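Speaker notes: "What the wrist camera buys you, and what it doesn't"
Sunday session, second slot. Keep to the clock, they ring a bell.

Slide 1. Title

Say thanks to the organizers. Skip the biography, it's in the program.

Start with the claim I was asked to defend in this slot, which is that adding a wrist camera makes cloth folding policies better. I said yes to the invitation before we had finished the ablation. I'm now going to give a less cheerful talk than the abstract promises.

Slide 2. The number everyone quotes

The number is 9 points. That is the gain in fold success we got on the Urotano task set when we gave the policy a wrist view on top of the overhead view. It went into our September report and it has been repeated back to me quite a lot.

Pause here. Ask who has used a wrist camera because of a number like this one. (If no hands, move on. Don't wait.)

What the 9 points does not tell you: how many seeds, how many cloths, who decided that a fold was a fold. Two seeds. One person grading, and that person knew which policy was running. I would send that back if I were reviewing it.

Slide 3. Setup

Keep this short. Single arm, overhead camera fixed, second camera at the wrist. Data is 1394 teleoperated episodes, all on a table. Policy is the Sostus baseline with the default image encoder. We changed nothing in it except the number of camera inputs, and I'd like credit for that, because the temptation was strong.

Mention that both cameras feed in at the same resolution. Somebody always asks.

Slide 4. What the policy gets to look at

Let the slide sit for a few seconds before talking. People are used to the nice views from papers, gripper poised over a crisp corner, every thread in focus. Our logs have plenty of those. They also have plenty of this kind.

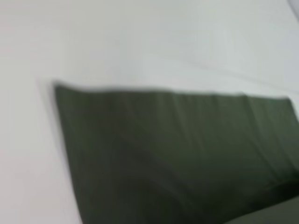 Figure 2. Wrist view, green cloth on a white surface. Heavy motion smear; no fingers distinctly visible.

Points to make while it's up:

You can find the corner of the cloth, more or less. You can't say much about the weave or the stitching. Ask the room to find the hem. There is a pale strip along the top edge that might be a folded hem or might be the blur mixing green into white, and I have changed my mind on it twice. If I can't label it, I'm suspicious of any story in which the encoder is reading fine edge detail from it.

Then point at the lower right. Darker fold, maybe a second layer. For a folding policy the layer count is the whole game, and one view like this leaves it open.

Don't oversell the argument. A network can use information that I can't see, and it gets more than one image over an episode. I'm only saying that the usual explanation ("the wrist camera sees the edge up close") needs evidence, and we didn't have any when we wrote it down.

Slide 5. The test we should have run first

We scored every wrist image for sharpness and split the evaluation by it. Then we ran three versions of the same trained policy. Normal wrist input. Wrist input blurred on purpose. Wrist input replaced with an image from a different episode at the same time step.

If the fine detail story is right, the blurred version should fall apart.

It doesn't. Success with normal input is 60 percent. Success with blurred input is 59 percent. I wouldn't put any weight on the difference between those two.

The swapped version does drop, and clearly, so the policy is using the wrist view for something. My guess is coarse position: how much of the view is cloth, which way the near edge runs. You could get that from a far cheaper signal. I say guess because we haven't tested it. Say that out loud, don't let it slide by.

Slide 6. Where the 9 points went

Reran the original comparison with more seeds and with grading done blind. The overhead-only policy improved a good deal under the new grading. The wrist policy barely moved. What remains of the gap is smaller than the spread between seeds.

I'm leaving the exact figure off the slide on purpose. If I show it, it'll be quoted, and it doesn't deserve to be. It will be in the write-up with the error bars attached.

Be fair to ourselves here. It's possible that the camera helps on harder cloths, with patterns or thin fabric, where overhead views struggle. Our set was light on those.

Slide 7. The counterexample

The Zheng benchmark reports a solid gain from wrist views on towel unfolding. I've read the protocol and I don't see an obvious hole in it. Their arm moves slowly near contact and ours doesn't, so their images should be sharper when it matters. That could be the entire explanation. It could also be that unfolding is simply a different problem.

We tried slowing our arm to match. The Tendex controller started to stutter at low speed and the comparison was useless. Work continues. If pressed for a date, don't give one.

Slide 8. What I'd ask for

Report sharpness along with success when you add a camera that moves. Run the blurred control. It took us one afternoon and it would have saved us a paragraph we now have to retract.

Grade blind.

And please stop putting only the sharpest wrist image in the paper. We did it too, in the September report, page one.

Slide 9. Backup, only if asked

Shutter time: yes, a shorter exposure would reduce the smear. We'd need more light over the table. Not done yet.

Deblurring network in front of the encoder: tried briefly, no change in success. Given slide 5, no change is what you'd expect.

Depth at the wrist: no data. Don't speculate, I did last time and it ended up in someone's related work section.

Data release: the episodes yes, blurred ones included. We had a filter that threw them out and I've removed it.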